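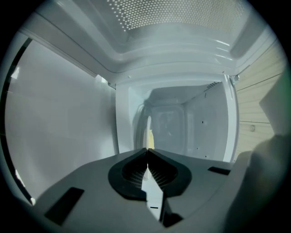

Vandberg Home Skills Club
Cleaning the inside of a microwave, ceiling and all

I used to wipe the turntable, give the floor of the oven a quick swipe and call it done. Then Burgi Aigner asked me when I'd last looked up in there, and, well, I hadn't! So now I do the whole thing about every other week, and it takes me less time than making the coffee afterward.

What you need: a microwave-safe bowl, a cup of water, three spoonfuls of white vinegar, a wooden spoon and two soft cloths.

Take out the glass plate and wash it in the sink with ordinary dish soap. Dry it and put it back, so there's something for the bowl to stand on. Pour the water and vinegar into the bowl, stand the wooden spoon in it (it keeps the water from boiling up all at once) and run the microwave on high for 3 minutes. Then leave the door shut for another 5. I know, you want to peek. Don't, the steam is doing the work for you.

Lift the bowl out with oven mitts and unplug the microwave. Now start at the top. On a white one like ours the ceiling has rounded ledges and a patch of tiny vent holes, and I go over those with a cloth that's wrung out really well, no dripping and no spray. After that come the side walls, which are the easy part, and then the back, where I fold the cloth over one finger for the corners.

Finish with the door edge. Mine always has a line of crumbs in it by May, don't ask me why May. Go over everything once more with the dry cloth and leave the door open while you put your things away.

If it still smells of fish, do the bowl again with half a lemon in place of the vinegar.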